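The tray that eats everything

I bought the gold tray at a shop in Etmont last August, mostly because it was 400 yen and shiny. The plan was for keys. You can guess how long that lasted.

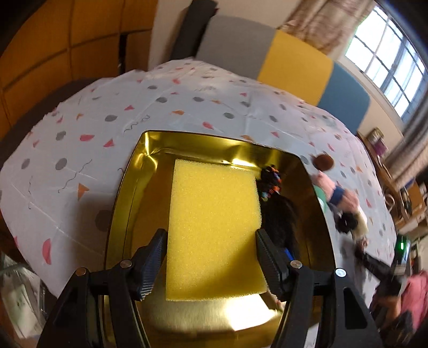
Anyway, a tray with low sides is a magnet. Put one on a table and everybody who walks past drops something in it, and by dinner you can't find the keys for the hair ties. So Sayaka and I have started doing a clear-out right after lunch, when the sun comes in the big window and every smudge on that gold shows up like a fingerprint on a wine glass.

We take everything out first. Everything! I used to shuffle things from one end to the other and call it clean, and Sayaka (who has opinions) was not having it. Then a dry yellow sponge for the crumbs, then the same sponge a little damp, then a soft cloth. No scrubby side, please. I scratched a tray from Rulus that way, and it has lived under a plant ever since.

The tablecloth gets a shake out the back door while we're at it. I love that cloth -- pink and coral half-circles, orange triangles, little gray dots all over -- but white is white, and Annelies spilled plum sauce on it 9 days after I bought it. Cold water and dish soap got most of it. The rest is under the fruit bowl, so please don't move the fruit bowl if you visit.

Putting things back is the slow part, and where we bicker. My rule is 3 things, tops. Sayaka says the rule should be "nothing made of cloth," because cloth hides stuff, and last week we did find my good pen rolled up in a scarf. She wins that one.

Next up is the tall wooden cabinet, which I have been avoiding for 14 months. Fumiko is lending me her label maker, if she can find it.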